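Hevwood Allotment and Garden Society
Minutes of the November meeting
Held in the Hevwood hall, 7.15 pm

Present: the chair, the secretary, the site rep for Top Field, the site rep for Marikar Lane and 18 plot holders. Apologies were taken from the seed order rep.

1. Minutes of the last meeting

Agreed, with one change. Item 6 said the water butts had been "delivered". Several plot holders asked where. The word was changed to "ordered".

2. Peat-free compost trial

The secretary read out the results of the Dreline compost trial. Fifteen plots took part, each growing one row of beetroot in Dreline and one in the usual mix. The summary says that Dreline "performed strongly". The chair asked what that was being measured against. The sheet had a column for weight at lifting and only four plots had filled it in. Two of those four had more beetroot from the usual mix.

A plot holder from Marikar Lane said hers had done very well in Dreline. Asked whether both rows had been watered the same, she said the Dreline row was nearer the tap.

It was pointed out that the summary had been written by the supplier from our forms. The meeting did not think this was dishonest but did not think much of it as evidence either. Proposed that the society does not put its name to the leaflet. Carried, with three against.

Action: secretary to write to Dreline and ask for the forms back.

3. Slug treatment

An offer has come in from Mirnier for a slug drench at a members' price. The letter says it gives "up to 100% protection". The Top Field rep said that nought is also up to 100%. Another member had used it on hostas two years running and would not be without it. She had also moved the hostas into pots in the first year.

There was a long talk about beer traps, copper tape and going out with a torch. No two people agreed. The chair said she would want to see a treated bed and an untreated bed side by side, same plants, same soil, before the society spent anything. Mirnier to be asked for two free bottles. No order to be placed in the meantime.

4. Water

The bill for Marikar Lane is up again. The reps had been told by the water company that the cause is heavier use. The Marikar Lane rep does not accept this. It rained for most of the summer and half the plots had butts running over. He has asked for the meter to be read with all taps shut off overnight. Until that has been done the society will pay the usual amount and query the rest.

One member asked if the meter could be wrong. Left until the reading.

5. Hall hire

Rent for the hall goes up in the new year. The letter gives the reason as "improved facilities". The meeting asked which ones. The kettle is the same kettle. The secretary has asked for a list and will bring it to the next meeting. A plot holder suggested the back room at the library, which is free but shuts at eight. Not popular.

6. Newsletter and website

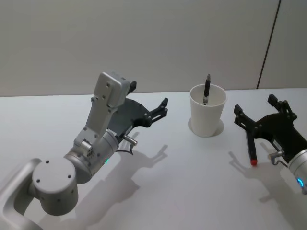

Reading time for the full minutes: 3 minutes

The winter newsletter is nearly ready. Still wanted: a piece on pruning currants and something for the back page. The seed order rep has sent in 3000 words on leeks. It was agreed that this is too long and that he should be asked to cut it himself.

The secretary reported that visits to the website have doubled since spring. The chair asked how many of those were the secretary checking the website. The secretary did not know. Figures to be looked at again once someone has found out what counts as a visit.

7. Moon planting

A member asked for space in the newsletter for a moon planting calendar. Views were mixed. The Top Field rep has kept a diary of sowing dates for years and has never found any link with the moon, though plenty with the soil being too cold. The member said it does no harm. Agreed to print it if there is room, under the member's own heading and not the society's.

8. Any other business

The lock on the Top Field gate sticks. Oil has been tried.

The manure heap was reported as "well rotted" by the farm. Those who have dug into it say otherwise. To be left until March.

Raffle: a box of bulbs, label missing, described by the donor as tulips. Winner to report back.

The meeting closed at 9 pm. Next meeting in January, same hall unless the rent letter says something new.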